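Cubo de basura con pedal Drovel, gris antracita

Ref. 300-20 · Plástico · Tapa ovalada · Envío en 2 días

¡Por fin lo tenemos otra vez! Se nos agotó en diciembre y desde entonces no habéis parado de escribirme preguntando por él, así que hemos pedido bastantes más. Yo tengo este mismo cubo en casa desde que abrimos la tienda y, si os soy sincera, lo elegí por el color: un gris muy oscuro, tirando a carbón, que pega con casi cualquier cocina (en la mía convive con unos azulejos verdes bastante difíciles).

Es de plástico, con un acabado liso entre mate y satinado. Pesa poco, se levanta con una mano y lo podéis llevar a la terraza cuando hay cena con amigos. El cuerpo es redondeado y se estrecha un poquito hacia la base, donde está el pedal, cuadrado y negro. A mí me gusta que sobresalga, porque lo encuentro con el pie sin mirar, aunque vaya cargada con las peladuras de patata. 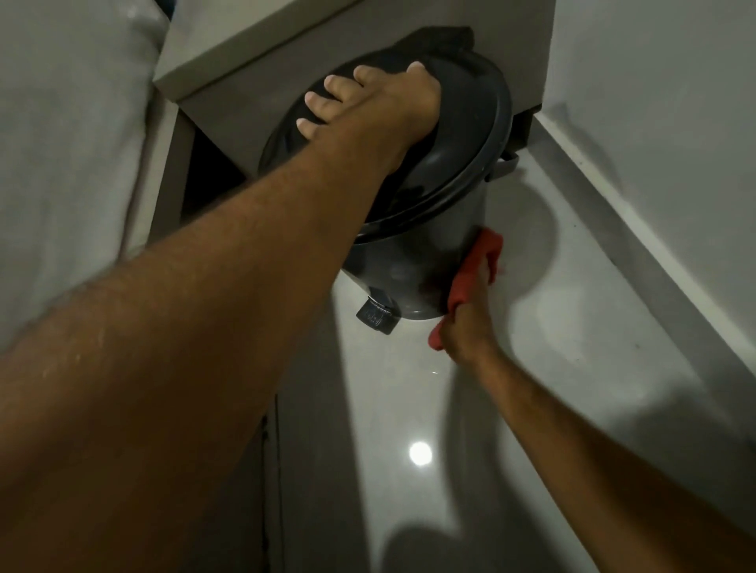

Repaso con el paño rojo, sujetando el cubo por la tapa.

De limpieza, lo justo. Yo le paso un paño húmedo con una gota de jabón, y una vez al mes lo vacío del todo y lo enjuago en la ducha. Nada de estropajo, por favor, que los satinados se rayan y luego me mandáis fotos tristes. Ojo también con el reborde de la tapa, que ahí se quedan las migas.

La bolsa se dobla por fuera del borde. Yo uso las negras de toda la vida y un poco siempre asoma por detrás; si lo ponéis contra la pared ni se ve. ¿Cabe debajo de un saliente? Sí, pero medid antes con la tapa abierta, que es lo que se suele olvidar (yo la primera, y tuve que moverlo casi 10 centímetros).

Precio: 20 euros, con un paquete de bolsas Nistor de regalo hasta agotar existencias.

Opinión de una clienta

«Lo compré para el piso de alquiler y al final me lo llevé en la mudanza. El pedal va suave y la tapa no pega golpes, que con el anterior despertaba a media casa.» Riet Van Hecke, 20 de enero de 2018

Si dudáis entre este y el Brestov, que es más alto, escribidme y lo miramos juntas. ¡Contesto siempre!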